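Wimingate Hall Kitchen and Dining Room
Opening Inspection, before the spring supper season
Date of walk-through: 17/09/2024
Checked by: Zinhle Nel

1. Front doors and exit route
Status: Pass
Both doors swing all the way open and latch back properly. What a difference the new hinges make! The old ones dated from the last refit and groaned like a ship.

2. Exit signs
Status: Pass
All lit. The one over the side door was dim in March and is now lovely and bright.

3. Fire extinguishers
Status: Pass, with a note
Tags in date, pins in place, gauges in the green. The kitchen one has drifted behind the coat rack again. Moved it back to its bracket.

4. Fire blanket
Status: Pass
Within reach of the stove, pull tabs hanging free.

5. Gas shutoff
Status: Pass
Turns easily by hand. Label is peeling, please reprint.

6. Range hood and filters
Status: Redo
Filters still greasy on the back side. Soak overnight and I'll come look again, happy to bring my good brush.

7. Hot water at hand sink
Status: Pass
Came up to temperature quickly. Soap and paper towels stocked.

8. Walk-in cooler
Status: Pass
Inside release works (I shut myself in to test it, very refreshing). Door seal is clean.

9. Floors
Status: Fix before opening
The 1876 boards by the stage are gorgeous and in great shape for their age, but 4 nail heads are standing proud near the piano. Set them and sand lightly. The mat by the dish room curls at one corner and should be replaced.

10. Electrical
Status: Pass
No frayed cords. The 2000 watt warmer has its own outlet now, hooray. Keep it that way and don't run the coffee urn off the same one.

11. Tabletops
Status: Pass
Wipe down between sittings, edges and undersides too. Speckled tops hide crumbs, so run a dry hand across after wiping.

Overall: so close! Items 6 and 9 and we're ready to cook.

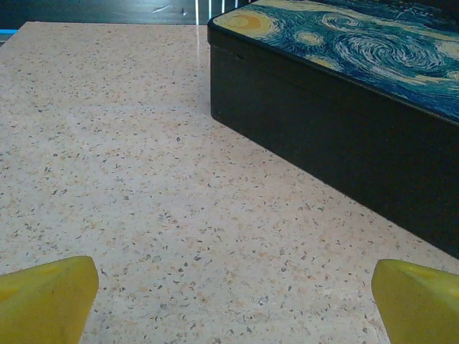 Buthelezi: I can set the nails before the first supper, but could we leave the filters soaking for two nights? One night didn't shift the grease last time.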